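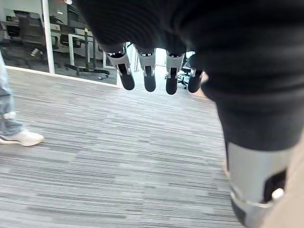 Whitfield Key Cabinet for Estate and Letting Agents

Home > Office Equipment > Key Storage > Whitfield

Lockable steel wall cabinet with numbered hooks, coloured tags and a signing-out book. Made for branches that hold keys for homes on the market, managed lets and empty properties.

Price: £777 plus VAT
Product code: WH-223
Availability: made to order
Delivery: free to mainland addresses

Overview

Most sales and lettings branches start with a small key box behind the front desk and outgrow it within a year or two. Sets end up doubled on hooks, tags get covered over, and a viewing starts late because the keys to the flat are behind the keys to the house next door. The Whitfield holds 223 sets on individual hooks, each with a clear gap around it, so that a full bunch with a fob and a window key can hang without catching on its neighbour.

The hooks are fixed to hinged panels inside the cabinet. The panels turn like the pages of a book, and every hook can be reached from the front. Hook numbers are stamped into the panel above each hook and don't rub off.

We developed the cabinet with the Edalby office of a sales and lettings agency that was looking after keys for two branches in one back room. Their old boxes are the reason for the wide hook spacing and for the shelf at the bottom, where garage remotes and gate fobs can be kept with the rest of the set's paperwork nearby.

What is in the price

Steel cabinet with hinged hook panels
Two keys to the cabinet door
Numbered tags, one for every hook, in your choice of colour
Spare blank tags
Signing-out book, ruled for hook number, name, time out and time back
Index sheets for the inside of the door
Wall fixings for solid brick or block

Choosing tag colours

Tags come in red, blue, green, yellow, white and black. You can have all one colour or a mix, and the mix doesn't need to match the panels. Agents tend to use one colour for sales and another for lets. Some add a third for keys that belong to a landlord's contractor and have to go back at the end of a job.

Please don't write the property address on a tag. The tag should carry the hook number only, and the address should be kept on the index sheet or on your own system. If a set is dropped during a viewing, whoever picks it up then has a number and nothing else.

If you already number your keys in your property software, we can print tags to follow your existing numbers. Send us the list as a spreadsheet when you order. There is a small charge for printing out of sequence, shown at the checkout.

The lock

The standard door lock is a keyed cam lock. Each cabinet has a different key, and replacements are cut against the number on the card that comes in the box. Keep the card somewhere other than in the cabinet.

A mechanical push-button lock can be fitted instead. It needs no battery and the code can be changed from the inside of the door without tools. We suggest changing it whenever a member of staff leaves, and writing the change into the signing-out book along with the initials of the person who made it.

We don't offer an electronic version of this model. If you need a record of which member of staff opened the door and when, look at the Clanham range, which has a keypad with individual codes and can hold the door shut outside office hours.

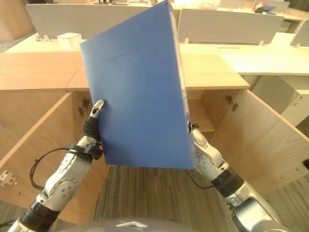 Branches with more than one team sometimes ask whether two smaller cabinets would be better than one large one. It depends on who covers viewings. Where the sales staff and the lettings staff show each other's properties on busy days, a single cabinet is easier, as there is one book to sign and one place to look. Where the teams sit on separate floors, two cabinets save a lot of walking. We can supply a matching half-width Whitfield for the second floor, with hook numbers that carry on from the first.

Dimensions and weight

Height of the cabinet: 1,129 mm
Depth with the door closed: 223 mm
Number of hinged panels: 9
Material: powder-coated steel
Finish: light grey
Door: right-hand hinge as standard, left-hand on request
Weight: given on the fitting sheet, without keys

The door needs space to open fully, or the outer panels won't turn all the way. Check for radiators, light switches and picture rails before you settle on a position. Drilling templates are printed on the inside of the carton, so please don't throw the carton away until the cabinet is on the wall.

Fitting

The cabinet is heavy once it is full and must be fixed to a solid wall. It should not be hung on plasterboard alone. For stud walls, a timber back board fixed across the studs will take the load, and we can supply one painted to match. Two people are needed to lift it.

1. Hold the template against the wall and mark the holes. Use a level.
2. Check for pipes and cables.
3. Drill and plug the holes, then put in the two upper screws, leaving the heads slightly proud.
4. Take the panels out of the cabinet by lifting them off their pins.
5. Hang the empty cabinet on the upper screws, put in the lower ones and tighten all of them.
6. Put the panels back in number order, starting from the hinge side.

In a rented office, ask your landlord before drilling. Agents do occasionally forget this.

Our own fitter covers Ollthorpe, Edalby and the villages between. Fitting is charged by the visit, and includes taking away an old cabinet if it has been emptied.

Moving your keys across

Allow a quiet afternoon. The simplest way is to work through the old cabinet in order and check each set against your property list as you go. Put any set you can't identify to one side and leave it off the new hooks. Most branches find a few sets for homes that completed long ago, and those should go back to the owner or the owner's solicitor. Make a note of who they went to.

If you are changing your numbers, finish the whole cabinet before anyone goes out on a viewing with a new tag. Having both sets of numbers in use at once causes more mix-ups than the move itself.

Spares and extras

Pack of blank tags, any colour
Replacement signing-out book
Index sheets
Extra hook, screw fit
Replacement cabinet key (card number needed)
Push-button lock, supplied with the cabinet or for fitting later
Timber back board
Half-width Whitfield cabinet

Signing-out books from the older Whitfield model are the same size and still fit the holder on the door. Tags from the older model don't fit the new hooks, as the hole is smaller.

Questions we are asked

Is it fireproof?
No. It is a storage cabinet and has no fire rating. If your insurer asks for one, please speak to us before ordering.

Can it hold Chubb-type mortice keys?
Yes. Long keys hang clear of the hook below. Very large old church or barn keys are better kept on the shelf.

Can we have our branch name on the door?
Yes. Send artwork with the order. Lettering is vinyl, in one colour, and can be taken off later with warm water and a plastic scraper.

Can hooks be moved?
They can be unscrewed and left out where you want more room for a bulky set. The stamped numbers stay where they are, so you will have a gap in the sequence.

Will it fit under a desk?
No, it is too tall, and it isn't meant to stand on the floor.

Do you buy back old cabinets?
We don't, but we will take them for scrap when we fit a new one.

Comments from customers

"We put ours up in October, when the lettings side moved downstairs. The hook spacing is good. I'd have liked the shelf a bit deeper, as our gate remotes are chunky ones and only go in sideways." Ritu Joshi, lettings manager, Ollthorpe

"Bought with the push-button lock. Changing the code is straightforward once you have found the small lever, and the leaflet could show it more clearly. Tags are thick and haven't cracked." Wiebke Kramer, branch administrator, Edalby

The leaflet has been redrawn and the new version goes out with every push-button lock. If you have the old one, ask and we will post you a copy.

Delivery and returns

Cabinets go out on a pallet and the driver delivers to the kerb. Please have someone there who can help bring it in. If your branch is on a high street with loading limits, tell us the permitted times when you order and we will pass them to the carrier.

Standard cabinets can be returned unused in their carton. Cabinets with lettering, left-hand doors or tags printed to your own list are made for you and can't be returned unless there is a fault. Check the door and panels for knocks on arrival and let us know before fitting if anything is bent.

The steelwork and hinges are guaranteed for five years and the locks for one. The guarantee doesn't cover cabinets fixed to plasterboard.

Prices on this page were last checked on 10/12/19. Orders can be placed online or by telephone, and account customers should quote the branch reference as well as the company name.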